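Mattress Toppers: Your Questions, Answered With Some Doubt

Do I need a topper?
Probably less than the ads say. If your mattress sags in the middle, a topper will sag right along with it. Flip or rotate the mattress first and give it 14 nights.

Will it keep me cool?
I have my doubts. "Cooling gel" feels nice for a few minutes and then warms up to match you. The Revent people sent me a chart to prove otherwise, with no numbers on one side of it.

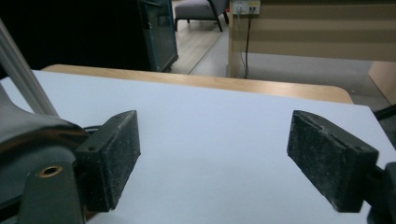

By Eylül Kocabaş
Home and Bedding, updated in June

Does thread count matter for the sheet on top?
Past a certain point, no. I was offered a 1000 count set last year and liked it less than my plain white one. Ask how a company counts before you pay for the number.

Is the $70 kind any good?
Fine for a guest room. The Martens one I bought went flat in the hip area in almost a year — the warranty only covers "visible defects," and they get to decide what's visible.

What about the smell?
Air it out with a window open. If a store tells you there is no smell at all, open the bag there and check.

Can I send it back?
Read the page on returns before you cut the plastic. "Risk-free" at Tramcombe meant I paid the shipping.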